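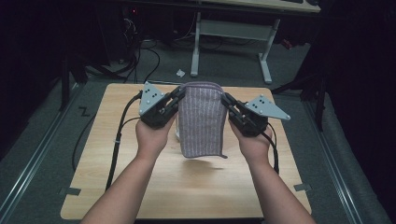 Both hands at the bench, light wood top

Workbench height for seated work

mortice_503
Fitting out the small room in September. Bench top is a square of light timber, 27 mm. Everything I read gives standing heights. What do people use when seated?

Flendis
Measure from floor to the underside of your bent elbow, seated, shoes on. Set the top 4 cm below that for general assembly. Fine work wants it higher.

tallboy
Disagree with going below the elbow. With anything held in both hands you end up stooping. I went 9 cm above and my neck stopped aching.

Flendis
9 above is a watchmaker's bench. Fine with forearm support, tiring without it. The OP hasn't said what the work is.

mortice_503
Mixed. Small fittings, some soldering, a bit of marking out.

F. Yazzie
Then make it adjustable. I have the Morkley legs under mine, pinned at four heights. Slight racking at the top setting – a rear stretcher cured it.

tallboy
Or fix it high and buy a better chair. Cheaper than legs.

Flendis
Only if your feet still reach the floor. Otherwise add a footrest to the bill.

mortice_503
Elbow is 66 cm. Will try 62 on blocks first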